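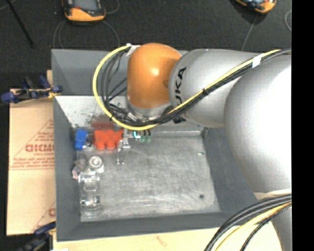
Robotic bin picking at Rokville

Robotic bin picking at Rokville is the use of robot arms to sort mixed small goods at the Rokville returns centre, a warehouse run by the logistics firm Virkura. The work was done entirely by hand until the first arm was installed. It has since been split between machines, which lift single items out of open bins, and staff, who deal with everything the machines leave behind. The centre is often mentioned in local writing on warehouse automation, mostly for its agreement on job changes.

Background

The Rokville centre handles goods sent back by customers of several online shops. Most are small household items, toys and packaged parts, and they arrive mixed together. Before automation, sorters stood at long benches and emptied the bins by reaching in, turning each item to find a label and placing it on one of several belts. Shifts were busiest after December, when the centre took on temporary workers.

Back and shoulder strain was the most common reason for sick leave among sorters. Virkura first tried to reduce it with tilting stands, which brought the bins closer to waist height. The stands are still used at the hand benches.

Operation

Each robot station has an arm fixed beside a bin with sloping walls. A camera looks into the bin, and software chooses an item that can be gripped without moving its neighbours too much. The arm then lowers a slim gripper, closes it and lifts. If the grip fails, the system tries again from another angle. After several failed tries it stops and turns on a lamp at the station.

Items differ greatly in how easy they are to pick. Solid, brightly coloured objects with flat sides cause little trouble. Clear plastic packaging is much harder, as the camera may see the floor of the bin through it, and shiny surfaces give false readings of depth. Crumpled film and soft bags change shape when touched. Objects that lie close against a wall or in a corner leave little room for the gripper, and staff call these "wallers". A worker with a short plastic rake moves them to the middle.

The control software is supplied by Perkska, a company that also trains the station operators. Changes to it are tested on a separate bench before they reach the main hall — a rule added after an early update left two stations idle for most of a shift.

Changes to staff roles

Before the stations opened, 100 people worked as sorters at Rokville. Under an agreement signed with staff representatives, none could be dismissed as a direct result of the robots, though posts left empty by people retiring or moving on did not have to be filled. Of the original sorters, 27 became station operators. Others moved to inspection, repacking or the loading area.

A station operator looks after several arms at once. The job consists of clearing stuck items, changing worn gripper fingers, checking that cables are still tied in place along the arm and recording faults. It involves less lifting than sorting but more walking and more time looking at screens. Operators are paid at a higher grade after completing a training course.

Sorters who stayed at the hand benches now receive a larger share of awkward goods, including tangled leads, torn packets and broken items. Their hourly targets were lowered to take account of this, but only after complaints that the old targets had been set for easier work.

Reception

Opinion among the staff has been mixed. An internal survey dated 8/22/21 was sent to more than 400 workers across Virkura sites, and the Rokville replies were published on the staff noticeboard. Many operators said they were less tired at the end of a shift. The most frequent complaint was that the work had become lonelier, with stations placed too far apart for conversation. Several older workers also wrote that they had felt rushed through the training.

The layout was later altered so that operators work in pairs. Noise has remained a matter of dispute, and ear protection is now offered in the hall but is not compulsory.

Related sites

A similar system is used at the Ocampo depot, also run by Virkura, where the arms handle only boxed goods. Bins there are emptied more evenly and fewer operators are needed. Staff from the two sites exchange places for short periods as part of their training.

See also

Bin picking
Industrial robot
Reverse logistics
Manual handling at work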